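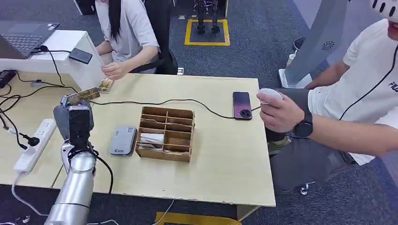

Desk and Table Organizers: Frequently Asked Questions

Last updated 20 December 2024

What is the Magsi box?
Magsi is our open organizer for a desk or shared table. It is made of thin light-brown plywood and has crossing partitions that divide the inside into compartments. There is no lid.

Can I take the partitions out?
Yes. They slot into each other and lift straight up. Take out the long one last. If a partition feels tight, wiggle it from both ends. Don't pull from the middle, where the wood is thinnest.

What fits in the compartments?
Cards, tissues, pens, adhesive notes, small chargers and folded cables. Most phones will stand upright in the larger compartments. A laptop charger with a thick brick usually will not fit unless you remove one partition.

How do I keep cards from sliding down flat?
Fill the compartment at least halfway, or fold a piece of stiff card and stand it behind the stack. Customers who keep only a few cards often put them in the smallest compartment. The Gistov divider set has narrow inserts for this and is sold separately.

Can I keep loose tissues in it?
You can. The wood is unfinished on the inside, so line the compartment with paper if the tissues might be damp. Empty it often. Plywood holds on to moisture and the bottom panel may warp.

Where should the box go on the table?
Near the middle if two people share the table, or on the side of your writing hand if you work alone. Leave enough space to reach the back compartments without leaning over your laptop.

What should I do about cables?
Unplug everything you aren't using before you start. Run the cables that stay along the back or side of the table, then wrap the extra length and fasten it. Keep the power strip outside the box. Do not put a power strip or a charger that is in use inside any of our wooden organizers.

How much weight can it hold?
The bottom panel is rated for 2,000 grams, spread evenly. Do not carry a full box by its partitions. Hold it under both short sides.

How do I clean it?
Wipe it with a dry cloth. For ink or sticky marks, use a barely damp cloth and let the box dry in the open air. Do not soak it or use spray cleaner.

How is Cakska different?
Cakska is the stacking version. It has a deeper base and fewer compartments. Partitions from one model do not fit the other.

Can I order replacement parts?
Yes. Partitions and bottom panels are sold one at a time. Orders of 32 boxes or more are handled by the Astura office sales desk, and spare partitions can be added to the same order.

What is your return policy?
Unused boxes can be returned in their original packaging. Boxes bought before July use the older partition size, so check the label under the base before you order parts.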